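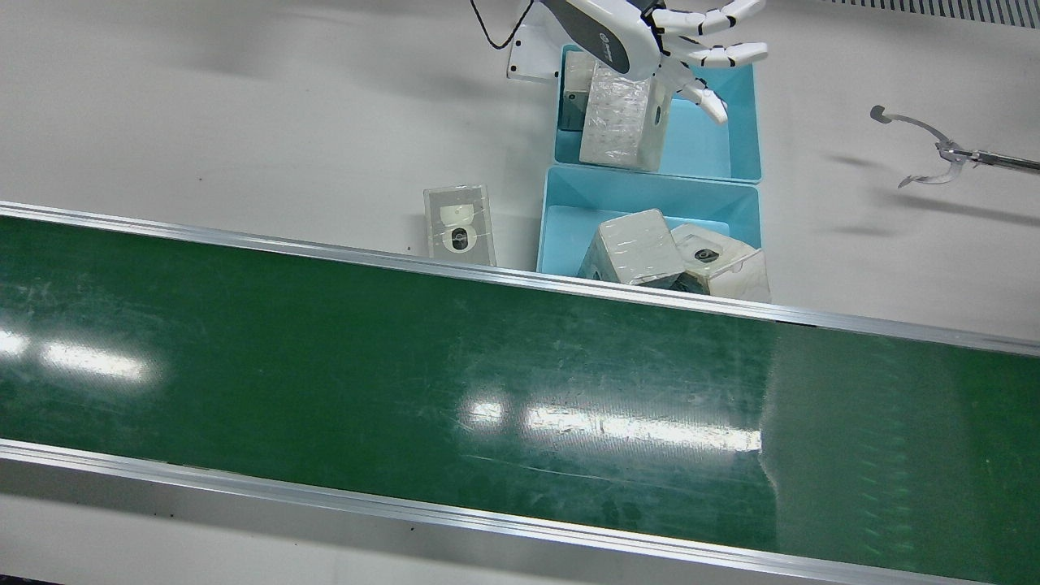

Cilleo公布Vumimia双臂分拣单元的安装与保养办法
六月起随设备一并交付，适用于所有在用单元

Cilleo今天公布Vumimia双臂分拣单元的安装、标定与保养办法。文件由Cilleo现场服务组编写，六月起随设备交付，已经在用的客户可以向服务组索取同一版本。

Vumimia单元用于小件包装品的拣取和入箱。机器人右臂安装仿人机械手，左臂安装两爪夹具，前方是一条绿色输送带，输送带后面的白色台面上放浅蓝色周转箱。右手处理表面不平整、外裹塑料膜的盒子，左侧夹具配合扶正和移位。两侧末端结构不同，保养项目也不同，旧版手册把两者写在同一章里，现场人员反映查找不便，新版已分开。

办法对安装顺序作了明确规定。先固定输送带两侧的铝导轨，再调整台面，最后放置周转箱。台面与导轨之间的位置关系确定以后，才能进行手臂标定。此前有客户先标定后装导轨，导轨压紧时台面移动，整套标定需要重做。新版手册把这一步单独列为一页，要求安装人员签字后再继续。

周转箱前后摆放，前箱靠近导轨。箱体位置由台面上的定位记号确定，换箱时按记号复位，不需要重新标定。如果客户改用其他尺寸的箱子，应当先联系服务组更新箱体参数，再恢复运行。

“大部分报修电话打过来，机器本身没有坏，是某个位置动了。”Cilleo现场服务经理Shoaib Hayat说，“箱子挪了，支架碰了，或者有人清洁的时候把相机推偏了一点。我们希望现场的人先按表查一遍位置，再决定要不要叫人。”
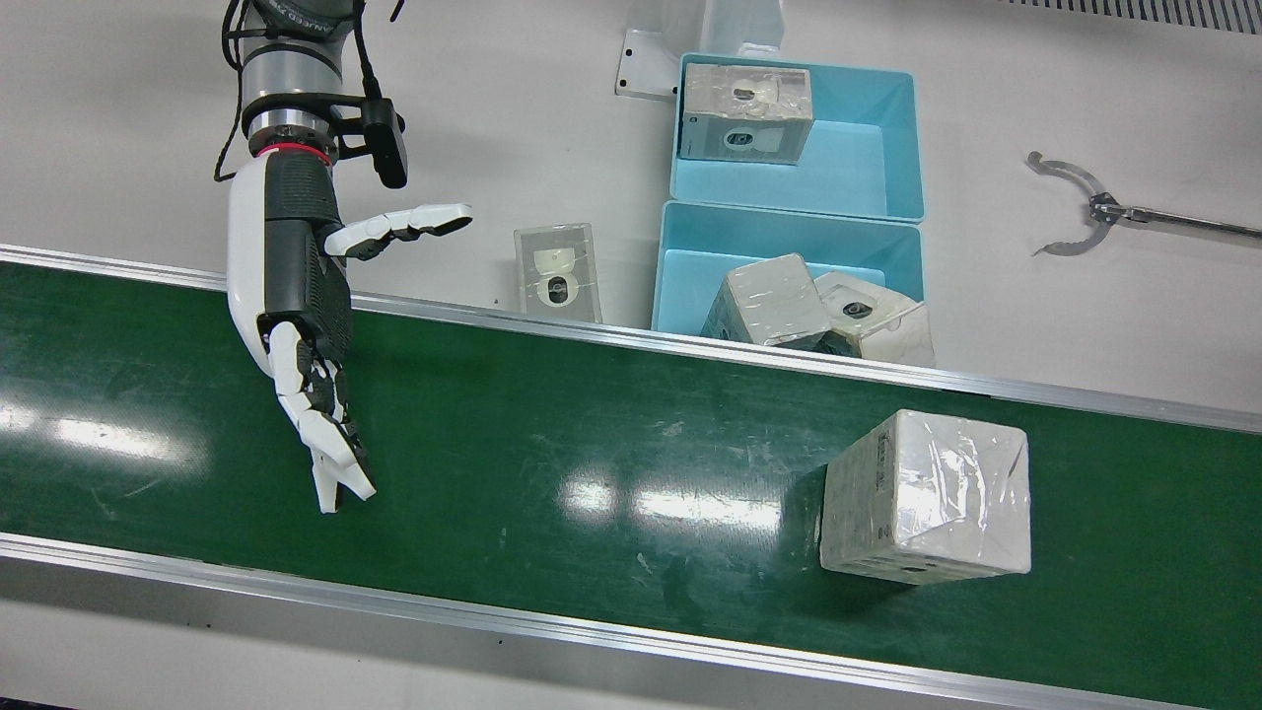 腕部相机的检查列入每班开机项目。操作人员在手臂停止并断开使能以后，用手轻推相机支架，确认没有松动，再用无绒布擦拭镜头。镜头不得使用含酒精的湿巾。擦拭完毕，运行一次标定校验程序，校验不通过的，按手册第四章重新标定，不要在界面上手动修改偏移值。

仿人机械手每运行3000个抓取循环检查一次。检查时让手指逐根完成张开和弯曲，观察各关节动作是否顺畅，有无异响，拇指能否回到初始位置。指节之间如有塑料膜碎屑，用软毛刷清除，不得用压缩空气直吹关节。手掌表面有纹理，容易积灰，用拧干的湿布擦拭即可。手腕与手臂连接处的紧固件用扭力扳手复查，扭力值写在随机标签上。

左侧两爪夹具的检查比较简单：看两爪开合是否对称，看爪面有无毛刺，看长杆是否弯曲。夹具发生过碰撞的，即使外观正常，也应当停机复查。

输送带表面出现细小划痕属于正常磨损，不影响使用。划痕能用指甲明显感觉到，或者带面边缘起毛时，应当安排更换。带面反光会影响相机识别，安装时应调整识别曝光参数，并在现场照明全部打开的条件下确认。照明灯具更换以后，这一项需要重做。

线缆是这次修订改动最多的部分。手臂外侧的线缆要留出弯曲余量，手臂运动到最远位置时不得绷紧，收回时不得落到输送带上。框架上的线缆应分段绑扎，绑扎点之间允许自然下垂，但不得搭在运动部件上。线缆两端都要有标签。服务组在回访中发现，没有标签的线缆会让更换一个腕部组件的时间明显变长。
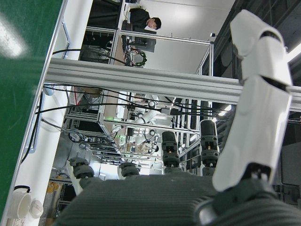

Vumimia单元的机械手，后方为铝型材框架与线缆。

腕部组件更换由2名技术人员完成，一人托住机械手，一人拆卸连接件。手册给出的标准用时为2小时，包括拆装、接线和重新标定。更换前必须导出当前参数文件，更换后导入，并在低速下空跑一轮。空跑期间人员应站在框架以外。

单元的框架接头和机械手备件由Famov供应。Famov在Tapley的仓库存放常用备件，包括手指关节、拇指铰链、腕部线缆和夹具爪片。客户下单时请注明机械手序列号，不同批次的手指关节不能混用。输送带和周转箱仍由Cilleo直接供货。

新版保养记录表改为单页，每班开机项目在正面，按循环次数执行的项目在背面。故障代码571（腕部标定超差）的处理步骤也印在背面，操作人员按步骤处理后仍然报警的，请保持设备断电，并记录报警时手臂的位置，再联系服务组。

“表格以前有六页，现场基本没人填完。”Hayat说，“现在一页，填不满的地方一眼就能看出来。我们回访的时候会先看这张表。”

已经在用的客户不需要更换硬件。服务组将在下一次例行保养时更新手册，补贴台面定位记号，并检查线缆标签。例行保养以外提前上门的，按现有服务合同执行。

Cilleo还将在Tapley开设单元保养培训，内容包括开机检查、机械手清洁、腕部组件更换和标定校验。培训在实机上进行，学员需自备防护鞋。课程安排由服务组通知各客户的设备负责人。

关于Cilleo
Cilleo从事小件分拣与装箱设备的设计、安装和维护，产品包括Vumimia双臂分拣单元及配套输送设备。

媒体及客户联系
Cilleo现场服务组
联系人：Shoaib Hayat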